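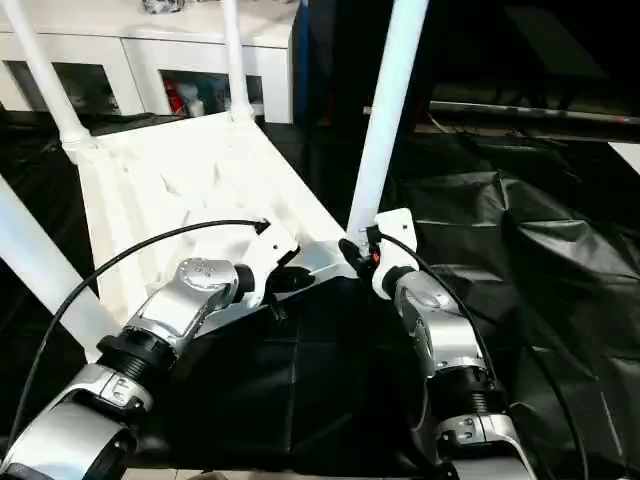

About Curkside

Curkside is a furniture repair and reuse workshop. We mend chairs, tables, benches and stools for households, schools, cafés and village halls, and we sell on what people no longer want once it is fit to use again.

We started 17 years ago in a rented unit with one bench and a borrowed van. Most of the early work was dining chairs with loose joints. It still makes up a good part of the week, but these days we also take in garden furniture, stacking chairs and the odd church pew.

Last year we repaired 423 pieces. Of those, 200 went back to the people who brought them in. The others were sold through our shop or passed to Trenora, the housing charity on the next street, which uses them to furnish flats for new tenants.

How it works

Bring the item in during opening hours or send us a photo and rough measurements. We will tell you whether it can be mended and what it will cost. If the repair would come to more than the piece is worth to you, we will say so. Quotes are free and last for 70 days.

We do not do full upholstery. For that we send people to Lukáč, two doors down, who can usually collect from us directly.

Moulded plastic is a harder case than wood. Some cracks can be welded and some can't, and we won't sell on a seat that has split under load.

Training

From October to Easter we run an evening course called Ralus. It covers gluing and clamping, replacing a leg or a rail, and simple finishing. You don't need any experience. Tools are provided — please bring your own apron and sturdy shoes.

Visiting us

The workshop opens at 9 and the shop at 10. There is a loading bay at the back for vans, and step-free access from the front. Large donations need to be arranged first, as storage is tight.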